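Exercise wheel (small pets)

An exercise wheel, also called a running wheel or hamster wheel, is a device that lets a caged rodent or other small animal run in place. It consists of a running surface bent into a ring or dish, an axle or spindle, and a support that stands on the cage floor or clamps to the cage wall. Wheels are used in the keeping of hamsters, mice, gerbils, rats, degus and hedgehogs. They are also used in laboratories to record activity.

Types

Upright wheels turn on a horizontal axle. The running surface may be made of spaced rungs, wire mesh or a solid sheet. Rung wheels are light and easy to clean but leave gaps through which a foot or tail can pass. Mesh wheels have smaller openings and let urine drain, although coarse mesh can wear the soles of the feet. Solid wheels have no openings and are the type most often advised for hamsters and gerbils.

Saucer wheels, or flying saucers, are shallow dishes that spin on a tilted spindle. The animal runs on the lower part of the dish. Because the surface is open, the back is bent less than in a small upright wheel, but an animal that stops suddenly may be thrown off. Saucers take up more floor area than upright wheels and need clear space on all sides.

Support

Upright wheels are held in one of two ways. In the two-sided type, the axle passes through the wheel and rests on a post at each side. This is rigid, but the spokes and posts cross the opening and can trap an animal that enters while the wheel is moving. In the one-sided type, the axle is fixed only at the back, which is closed by a solid disk, and the front is left open. The bearing must then carry the full weight at one end, and cheap versions tend to sag with age.

The Flundau pattern, named for the maker that first sold it, is a one-sided wheel with a broad weighted foot and a height screw in the post. The screw allows the wheel to be raised as bedding is added. The later Bramon wheel drops the screw and uses a set of stacked spacers.

Size

The inner diameter decides whether an animal can run with a level back. A wheel that is too small forces the spine into an upward curve and the head backward. Dwarf hamsters and mice are commonly given wheels of 8 inches or less, while rats and degus need wheels of up to 15 inches. Width matters less for mice but should exceed the width of the animal's stance. Sizes printed on packaging sometimes refer to the outer diameter, or to the height of the whole unit on its stand, and are not comparable between makers.

Bearings and noise

Simple wheels turn on a bare metal pin in a plastic sleeve. The sleeve wears to an oval shape and the wheel begins to knock or squeak, usually at night, when most of the animals concerned are active. Vegetable oil is a common home remedy. It quiets the pin for a short time but collects dust and must be wiped off. Ball bearings are quieter and last longer, provided that they are shielded against bedding and urine. The Arai bearing, designed by Noboru Honda and Tsutomu Nakajima, is a sealed unit pressed into the back disk and cannot be opened for service.
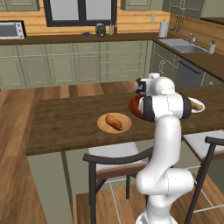 Table with a sausage on a beige plate and a bread roll in a white bowl, computer rendering.

Distance counters

Some wheels carry a counter that adds up turns and converts them to distance. Mechanical counters are driven by a peg on the rim and add a slight drag. Magnetic counters use a small magnet on the wheel and a switch on the stand. The conversion assumes that the animal runs at the lowest point of the surface and does not coast. Both assumptions fail in practice: hamsters often ride the wheel after they stop running, and in a group cage the counter cannot tell one animal from another. Kalevi Lehtinen proposed a correction for coasting based on the rate at which an empty wheel slows down. Leonidas Tsolakis later objected that the rate changes as the bearing wears.

Cleaning and wear

Animals often urinate while running, and dried deposits can unbalance the wheel. Plastic wheels are washed in warm water with mild soap and dried before being put back. Wooden wheels soak up urine unless sealed; the cork-lined wheels sold under the Savex name have a removable liner for this purpose. A wheel is normally replaced when the running surface is chewed through, when a crack reaches the hub, or when side play at the rim lets it touch the stand.

See also

Hamster ball
Cage bedding
Nest box
Tunnel systems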